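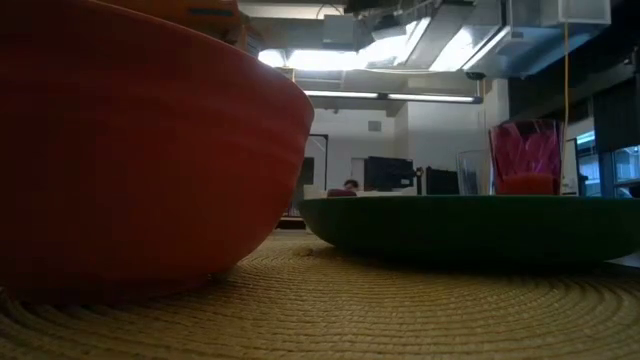

3.2 Reading the Pudendale letters

The crowd that gathered outside the Solemero rail depot in November 1916 has usually been treated as a footnote to the strike that came after it. We think it deserves far more. The letters kept at Pudendale, which Ravindra Dixit catalogued and then generously opened to us, let us follow the quarrel over war bread almost street by street, and the picture that comes out of them is wonderfully messy.

Take the matter of who was there. The district report speaks of 3000 strikers. The depot's own payroll lists 148 men absent that day, so most of the crowd must have come from somewhere else, and the letters say where: the laundries, the tannery, and above all the kitchens of the lower town. One writer, a cook named only as Cai, tells her sister that she left the soup on the stove and went out "with my apron still tied." It is a marvelous line, and it has sat unread in a folder for a century!
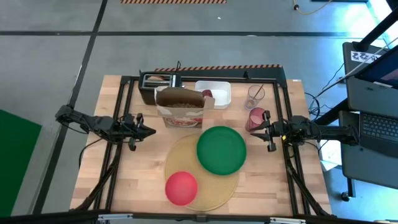 The letters are also good on timing. Historians have followed the Stirau newspaper in dating the first speeches to the evening, after the evening shift ended. Three of our writers put them before noon, and one grumbles that she had to walk home for her midday meal and missed the best of it. If they are right, the order to close the depot gates was given after the speeches had begun, and the official story of a calm, planned closing gets very hard to believe.

We read 18 letters closely and checked each against the parish rolls (the full catalog runs to 2205 items, so there is plenty left for others). Where two writers disagreed, we kept both versions. Cai, for example, is sure that no soldier entered the square, while a tannery clerk describes a patrol by the fountain. They may have been standing at opposite ends of it.

What they share is a habit of writing about war through food. Flour, lard and the size of a loaf turn up on nearly every page, and the front itself is rarely named. 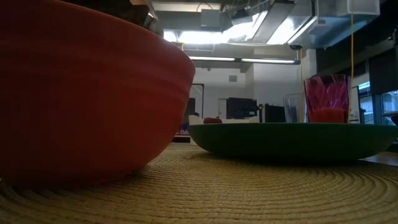 Figure 1. Red bowl on a woven placemat.

The same habit shows up in the tannery letters, though with a sharper tone, and we turn to those in Section 3.3.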